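Miter joints on small frames: glue only, or splines?

nrtroncoso
Pale blond stock, straight fine grain, mitered on a Setside sled.

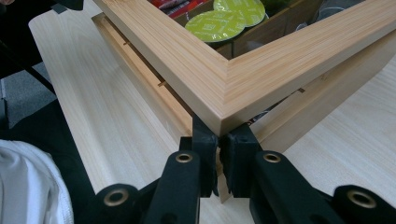 I'm sizing the end grain first, then gluing and clamping overnight. Rails are 22 mm wide. Do I still need splines?

jmajumder
No. A sized miter at that width will hold a light frame. Seam looks clean on top.

Rennie_L
Disagree. Glass adds weight, and seasonal movement opens a plain miter at the inside corner first. Cut a 3 mm slot and glue in a spline.

jmajumder
Movement across 22 mm is negligible in straight-grained stock. I have 14 frames up with no splines, all glazed.

Rennie_L
How long have they been up?

jmajumder
Since January.

Rennie_L
Check them again after a full heating season.

nrtroncoso
Mine gets acrylic, no glass. Would a spline show on the outside edge?

Rennie_L
Yes, as a thin line. Use matching stock and run its grain across the joint.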